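## 4. Recording pickup examples with the hand-held gripper

Read section 3 first if the gripper has not been paired with the Ladon recorder.

1. Charge the battery to 100 percent. A full charge covers a normal morning of recording.
2. Wipe the lens with the dry cloth from the kit. Do not use spray.
3. Squeeze the trigger fully and release it twice. The recorder beeps once when it has stored the open and closed positions of the jaws.
4. Choose the task name from the list. For clearing trash, use `wrappers_soft`. Hard items such as bottles and cans go under a separate name.
5. Stand one step back from the pile, press the side button, and wait for the green light.
6. Move in, close the jaws on the item, lift it, and carry it to the bag. Keep your free hand out of view.
7. Open the jaws over the bag and press the side button again to end the example.

**Note:** One grasp is one example. If two wrappers come up together, finish the move and tag it `multi`. Do not delete it. 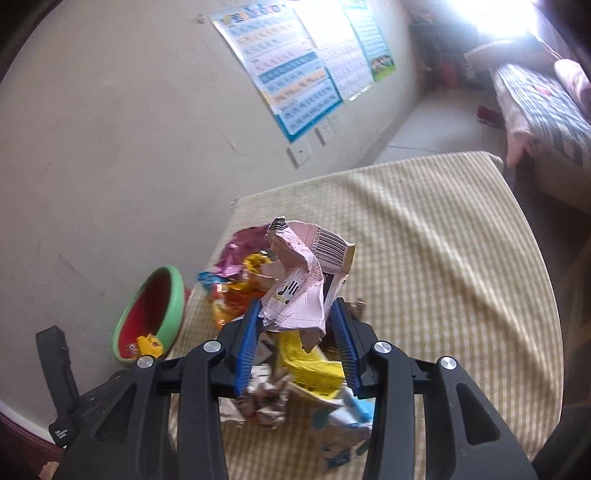

Crumpled foil and paper shift when the jaws press into them, so approach slowly and close at an even speed. Quick snatches blur the video and the tracking drops out. If an item slips, open the jaws and try again in the same example, up to three times.

**Caution:** Keep fingers away from the linkage arms while the trigger is moving.

8. Upload at the end of the session. The home set held 2,921 examples at the March freeze, and 113 of those were rejected for a missing start position - almost always a skipped step 3.

Questions about task names go to Trinidad Policarpio. For pairing faults, see section 9.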